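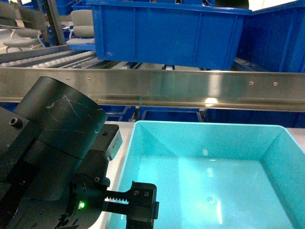 ok thread time. been promising this since June and I've got a coffee and one free hour before the bins need reloading. what we learned trying to get a pick-and-place policy to know when it has dropped something

short version for people on the bus: we stopped asking the policy whether it had the object and started asking the finger gap. it helped more than the bigger model did. long version follows

setup. bin to bin transfer, single arm, parallel jaw gripper, camera up high looking down past the gripper. policy is trained from teleop demos, nothing exotic. small packaged goods mostly, some soft stuff, some horrible shiny stuff

the task is called Harb internally, don't ask, the name stuck from a whiteboard. take item from source bin, put in target bin, stop when source bin is empty. the last bit is the hard bit

failure we kept seeing: arm goes down, closes on nothing (or clips a corner and loses it on the way up), then carries a perfectly confident handful of air across to the target and opens. beautiful trajectory. zero items

we called these ghost carries. 429 eval episodes on the baseline and ghost carries were the single biggest bucket of failures. bigger than collisions, bigger than double picks

first theory was data. demos hardly ever contain a miss, because operators are good and when they do miss they bin the episode and start again. so the policy has never seen itself fail. very standard story

so we collected misses on purpose. operators told to fumble, notice, go back down. 3 operators, 18 short sessions. took ages, fumbling on purpose is weirdly tiring and everybody drifts back to doing it properly after a few minutes

result: meh. recoveries went up a bit. but now the policy would sometimes fumble on purpose too?? close, open, close, open, over a perfectly good grasp. it had learned the fumble as a style. labelled that run "nervous" in the log and moved on

(if you're doing this, mask the loss on the fumble part and only train on the recovery. we did that afterwards and the nervous behaviour mostly went away. should have been the first thing, we were in a rush)

second theory was vision. from up top the gripper body hides a lot of the thing you care about. fingers point down and away, item sits between them, and the camera gets a great look at the housing

also turquoise plastic under overhead lights is a nightmare. glare patches on the bin floor slide about as the view moves and a clear wrapper looks a lot like a glare patch. empty bin and not-quite-empty bin are closer in pixel space than you'd like

checked this by training a tiny probe on frozen features: holding / not holding. fine on boxes, pretty bad on film-wrapped stuff, near coin flip on the clear pouches. so the information just wasn't getting through for that class. bigger backbone bought us a little. not enough to justify the inference cost

ok so the actual method, which is almost embarrassing

the gripper already reports finger position. we were feeding it in as one number in the proprio vector along with all the joints. and the policy was basically ignoring it

why ignoring: in the demos, finger position right now predicts finger action next REALLY well. closed stays closed. so it gets used as "what was I doing" and never as "what have I got". classic copycat problem, there's a decent literature on it for driving and less of it in manipulation

fix part 1. drop absolute finger position from the proprio vector entirely. gone

fix part 2. add back the difference between commanded and measured gap, over a short window after closing. fingers commanded shut and they went all the way shut = nothing there. fingers commanded shut and stopped early = something there. that's it. that's the signal

fix part 3. small head predicts holding / not holding from that window + image features, and its output conditions the action decoder. labels are free for the demos, you can read them off whether the item count in the target bin changed at the end. (some noise in that, see below)

we named the head Pinport because it sits where the port for the old pin sensor used to be in the code. naming things is not our strong point clearly

what changed: ghost carries went from the top failure bucket to near the bottom. the arm now closes on air, pauses, and goes back down without leaving the source bin. nobody demonstrated the pause. I like the pause

and the stop condition got better for free. after a few misses in a row over a bin that looks empty, it stops. before it would either quit with two pouches left in the corner or keep pecking at the bin floor. there's a little dark mark on the floor of one of our bins and the baseline was OBSESSED with that mark. would go for it again and again

the mark is still there btw. Pinport policy tries it sometimes, gets nothing, gives up. good enough

ablations, quick, because someone will ask

- only removing finger position: helps a little, but now it sometimes reopens mid carry. bad
- only adding the gap difference and keeping the absolute one: almost nothing. it still takes the shortcut
- both, no head: decent, most of the gain on rigid stuff
- both plus head: best, and the soft items are where the head earns it

- swapping the gap signal for motor current: noisier on our hardware, rack and pinion friction moves around with temperature and wear. might be fine on yours. didn't tune it much so don't quote me on that one

limits, of which there are plenty

thin flat things. a card or an empty pouch gives you nearly the same gap as nothing at all. Pinport says not holding, arm dutifully opens and drops a thing it did have. so we traded some ghost carries for some silly drops. net win on our item set, maybe not on yours if you're moving envelopes

finger wear. the fully closed reading drifts as the pads wear down, and the whole method hangs off that reading. we rezero at startup, fingers shut on nothing, takes no time. skipped it one morning and the policy thought it was holding something for the entire run. a very long ghost carry

label noise. if an item bounced out of the target bin we labelled the grasp as a miss, when it was a hold and then a bad release. relabelled 20 of the worst episodes by hand and the head got noticably calmer near the end of the carry. would relabel more if I had more afternoons

one rig, one gripper, one lighting setup. everything here could be specific to it. we're moving the same code to the Vosura cell next, different jaws and much less travel, and I honestly don't know if the window length carries over. my guess is it wont without retuning

things I'd tell myself at the start of this

log commanded AND measured for everything. our early demos only had measured and we had to throw those out for this, which hurt

watch the failures at full speed with no overlay before opening a single plot. we spent ages looking at success curves and the ghost carry thing was obvious within one coffee of just watching the arm

check what your policy ignores. we zeroed each proprio channel at test time one by one. arm joints mattered loads. shuffling finger position across episodes hurt way less than it should have given that the whole task is holding stuff. that was the clue and we sat on it

people asking in replies if this is just a grasp success detector. yeah, pretty much. those are old. industrial cells have checked finger travel forever. the bit I think is worth writing down is that a learned policy can have that signal sitting right in its input and still not use it, and that taking an input away is half the fix

also asked: why not hard code it, if gap is closed go back down. we did, it's a fine baseline! works great on boxes. falls over on the soft stuff where the gap keeps shrinking as the pouch squashes and any fixed threshold is wrong for something. the head does better there as it sees the image too

and no, no tactile. would love tactile. budget says gap difference

code: cleaning it up, the repo is still called Nekomden from a previous project and half the configs point at folders only my machine has. will post when a stranger could run it

writeup is maybe two thirds drafted. the figure with the failure buckets is done, the related work is a list of links and the word "TODO" eleven times

if you've seen the same shortcut with suction (vacuum pressure would be the equivalent I think?) please reply, keen to compare. especially if you tried dropping the channel and it made things worse

right, hour's up, bins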